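The Plilleck Tidy-Up Arm: What Went Wrong With the Grip
Project report, Hotora Technical College
20/01/2024

When we picked this project in the fall, the plan sounded almost too easy to fill a report. An arm sits at one end of a table, somebody leaves trash on the table, and the arm picks it up and drops it in the bin at the side. We called it Plilleck, after a street in Tratby where we first drew it up over lunch, and we were very fond of it by the second week. I still am, even though most of what follows is about the way it kept letting go of things.

The fault

We first saw it in November. The arm reached for a ball of paper, closed on it nicely, lifted, started its turn toward the bin, and then the fingers simply opened in midair. The arm carried on with its turn as if it still had hold of the paper and made the whole dropping motion over the bin with nothing in its grip. The software wrote down a successful run. That last part worried our instructor more than the drop did, and after thinking it over (and grumbling a bit, I admit) we had to agree.

We ran the same pickup 218 times to find out how often it happened. The gripper let go early in 7 of those runs. It doesn't sound like a lot, but they came in bunches, and one bunch came during a long reach across the table with a foil tray, which has edges you would not want landing on your hand.

Looking for the cause

Our first guess was the paper. Crumpled paper is springy, so we thought it might be pushing the fingers apart. We swapped it for a block of foam and got the same drop that afternoon, so that guess was finished. Our second guess was our own code, and we lost two weeks reading through it – I learned a lot, but none of it was about the fault.

What gave it away in the end was somebody resting a hand on the cable while the arm was holding still. The fingers opened right then. The gripper's plug had worked slightly loose, and when the wrist turned far enough the cable pulled on it. Power to the gripper dipped for a moment, it started up again, and its starting position is open. The arm itself never lost power, so the small light on the joint stayed green the whole time and we had all been trusting that light far too much!

What we changed

We gave the cable more slack, so there is a proper loop beside the joint now, and tied it down lower on the arm so that a pull stops there before it gets to the plug. The program also asks the gripper whether it is still holding something before the turn and again over the bin. If the answer is no, the arm stops and waits for a person. We wrote a rule for ourselves too: hands stay off the table while the arm is live, even when it is only waiting, and whoever is sitting nearest calls out before anyone reaches in for a dropped item.

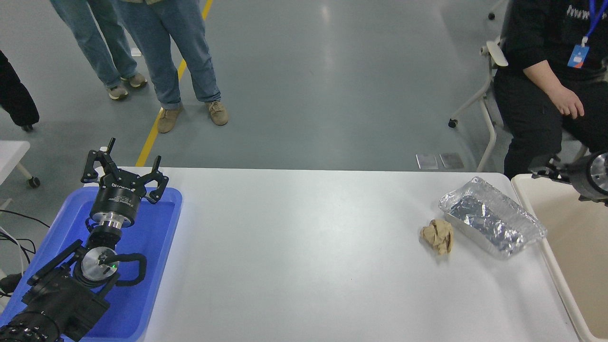
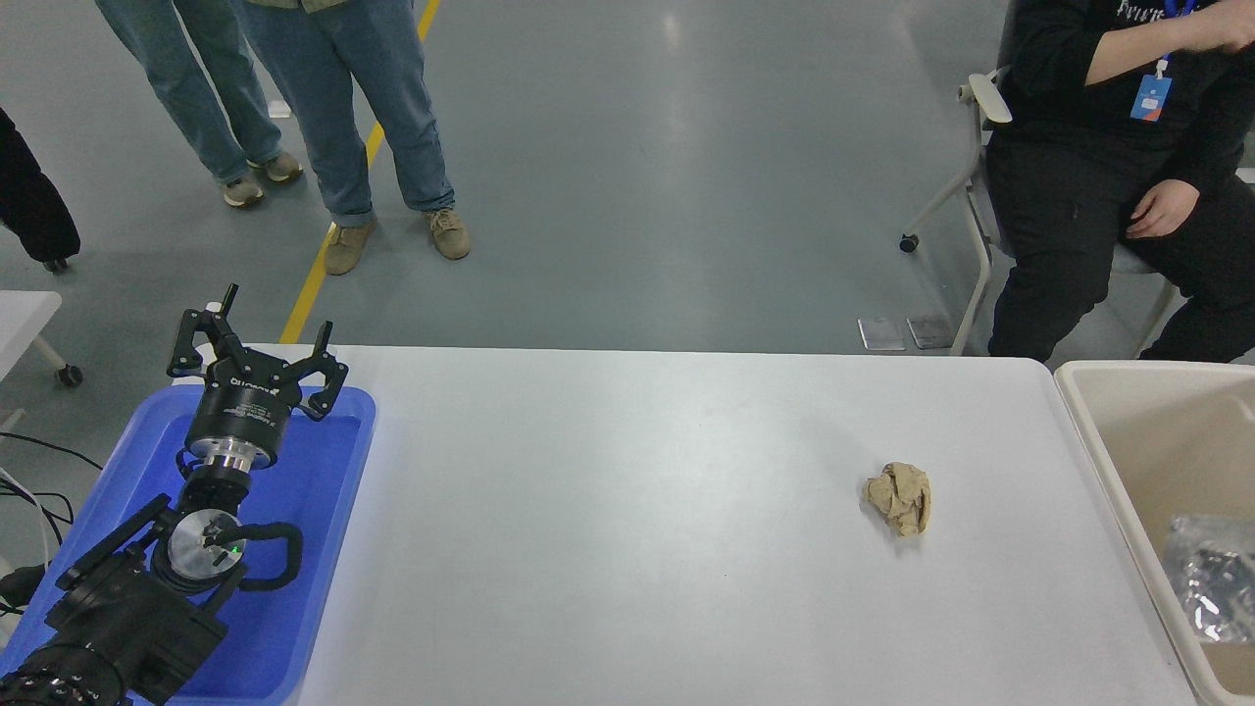 E. Michalík

We have not repeated the full set of runs with the new cable loop, so I can't give a fair before and after. The shorter tests have gone well, but they don't include enough of the long reaches, and those were the ones that gave us trouble. The stop on a lost grip has been tried by pulling the paper out by hand between the two checks, with the arm paused first, and it did stop over the bin.

Still on our list are a plug that locks, a warning light for the gripper alone, and a slower turn when the arm is carrying foil. The log from the old runs needs sorting out as well, as the early drops are still marked as successes in it.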